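Robot Software, Unit 6: Perception for cloth handling
Course notes, Ollham, 13/07/2023
Set by Javiera Durán

Wrist cameras give a close view of the grasp, but they also pick up a lot that has nothing to do with the cloth. Before you write any grasp code, check what your segmentation does with no cloth in view. Patterned walls and shiny strips tend to give false edges.

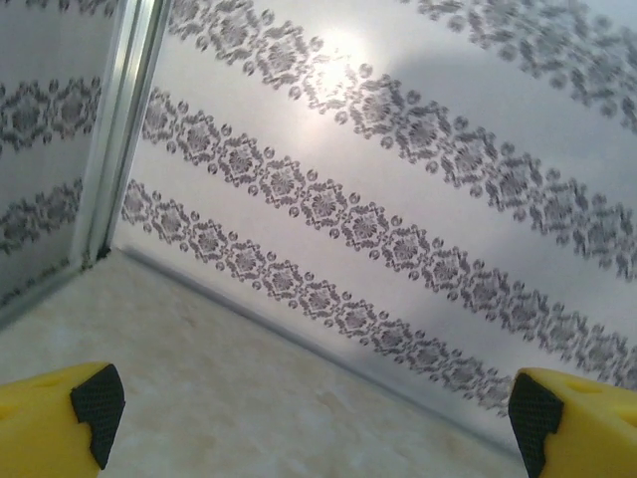

Fig. 1. Open fingers, patterned walls and a glare spot on the back wall.

Mask the fingers first. In the Godach library the mask is a fixed polygon for each finger opening, so load the one that matches the current joint reading. A colour threshold on its own will not do when cloth and fingers are both yellow. With two arms, the other gripper also has to be removed, and its position changes. Project its model into the image using the arm poses. 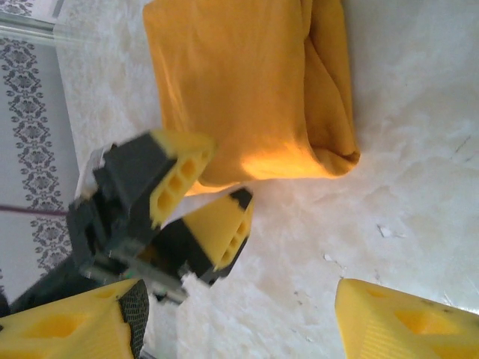

Fig. 2. Folded cloth with a second gripper beside it.

Next, find a hem. The planner needs a line and a direction, and a stitched seam gives both. Fit the line over a window of 54 pixels and throw away fits with fewer than 11 edge points. Send the closing command only when the fit has held for 6 frames running.
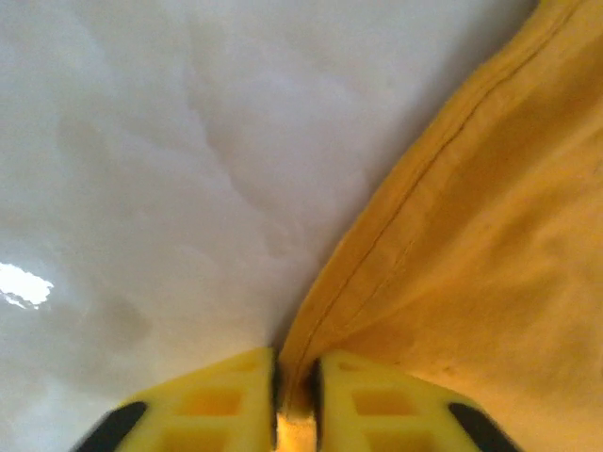 Stanisława Sobczak objects that waiting for a steady fit wastes time on a slow arm, and would close early and check the finger gap afterwards. Either order is accepted in the coursework if you log both values.

Shadows are the other common fault. The gripper's own shadow can have straight, sharp edges, and a line fitter will take them for a hem. Compare the candidate line with the predicted shadow before passing it to the planner.
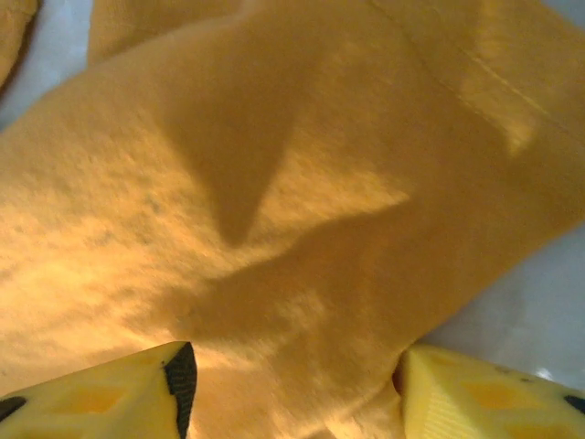
Can the shadow check be run once at the start of a trial?
It has to run on every frame, as the shadow moves with the arm.

Reading for November: the Wisis planner guide, section on regrasping.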